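Call for participants: reading group and transcription work on the Drolska chronicle

The Madedura History Circle is looking for people who want to read, transcribe and discuss an old chronicle together with us. The work starts in September and goes on until the end of spring. You do not need to have a degree in history. You need patience, good eyes and two free evenings in a month.

What is the chronicle

The Drolska chronicle is a list of rulers, wars, harvests and family matters, which was written by several hands over more than 200 years. The oldest part tells how the small princes of Drolska lost their land to a stronger neighbor and how one of them, still a boy, was brought up at the court of the man who had defeated his father. Later parts are shorter and more dry. They give the year, the name of the ruler, the price of grain, and sometimes one line about a fire or a wedding.

Until now only the first part was printed, in the Magnusson edition, and this edition has many gaps. The editor left out almost everything that was not about battles. We want to make a full transcription of the remaining leaves and a plain English summary of each one.

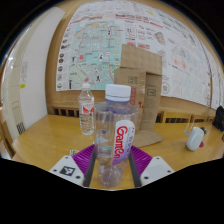 We have good scans of 50 leaves. Each participant receives a small number of them, and every leaf is read by two persons separately. After that we compare both readings at the meeting and decide together. When we cannot decide, both readings go into the notes with a question mark.

Who can apply

We have 15 places. Please apply if you can say yes to most of the following:

- You are at least 18 years old.
- You read English well enough to write short summaries. Small mistakes are not a problem, we correct each other.
- You have read some Latin before, at school or alone. For the later leaves a basic level is sufficient.
- You can come to the meetings in person, at least to the larger part of them.
- You have a computer at home on which you can open large scans.

Experience with old handwriting is welcome but we do not ask for it. The first four meetings are a course in the script of the chronicle, with its abbreviations and its way of counting years, which begins from the coronation of each ruler and makes a lot of confusion. Persons who already know this script can join from the fifth meeting.

We would especially like to have one or two participants who are good with family trees. The princes of Drolska used the same three names again and again, and brothers sometimes had the same one.

What we offer

The course is free. You receive the printed handbook of abbreviations and access to the scans for the whole time of the project. Your name will stand in the finished transcription, if you wish so. There is no payment, and we are sorry that we cannot cover travel costs - only the bus ticket inside the town is given back.
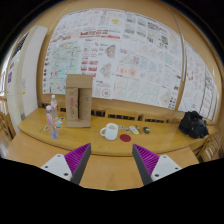
Meetings are held in the evening and take two hours, with a short break. Between the meetings you should plan a few hours of reading at home. How many depends very much on the leaf, because some pages have large and clear writing and others were written by a person who wanted to save parchment.

How to apply

Send us a letter of no more than one page. Tell us why you are interested, which languages you read and which evenings are not possible for you. If you have already transcribed something, add a page of it. Please write also if you would prefer the oldest leaves or the later ones.

Letters can be left at the desk of the Kavisik reading room in an envelope marked "Chronicle", or sent by e-mail through the contact form of the Circle. We answer to everybody, also when the places are full, and we keep a waiting list.

Published 14 June 2021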